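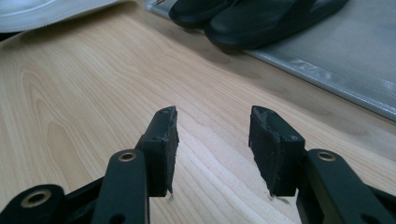

About Vononero

Vononero is an independent maker of skin and body care products for people with dry or easily irritated skin. The company was founded by Mikkel Briem and Gaspard Lefèvre, who met while working for a contract manufacturer of soaps and lotions. They began with a single unscented hand cream, sold to pharmacies and barber shops within driving distance of their first workshop.

Our range now consists of 12 products in three lines.

Nerkus is our line for the face. It includes a cream cleanser, a daily moisturizer, a night balm and an eye cream. All Nerkus products are made without added fragrance.

Skemine is our line for the hands and body, and it includes the original hand cream, which is still made to the first recipe. The body lotion and the bath oil are offered both unscented and with a light scent of chamomile.

Vlad is our shaving line, developed with working barbers. It consists of a shave cream, a pre-shave oil and an aftershave balm that contains no alcohol.

How We Work

Every product is mixed in small batches at our own facility. Each batch is given a number, which is printed on the base of the jar or the crimp of the tube, and a sample is kept on file until the batch has passed its use-by date. Customers who write to us about a product are asked to include this number.

New recipes are used at home by a panel of 60 members for six weeks before a decision is made on release. Panel members complete a written report at the end of each week. Vononero does not test finished products on animals and does not ask others to do so on its behalf.

Full ingredient lists appear on all packaging and on each product page. When a recipe changes, the date of the change is shown beside the list.

Management

Mikkel Briem is responsible for product development and manufacturing. Gaspard Lefèvre is responsible for sales, customer care and relations with retailers. Both founders remain owners of the company, which has no outside investors.

Retailers and Salons

Vononero products are available through selected pharmacies, salons and barber shops, as well as through this website. Applications for wholesale accounts are reviewed each February. Professional sizes of the Vlad shave cream and the Skemine hand cream are available to account holders only.

Returns

Products bought from this website may be returned within 60 days of delivery, opened or unopened. Products bought from a retailer are subject to that retailer's own terms.

Page last updated June 14, 2021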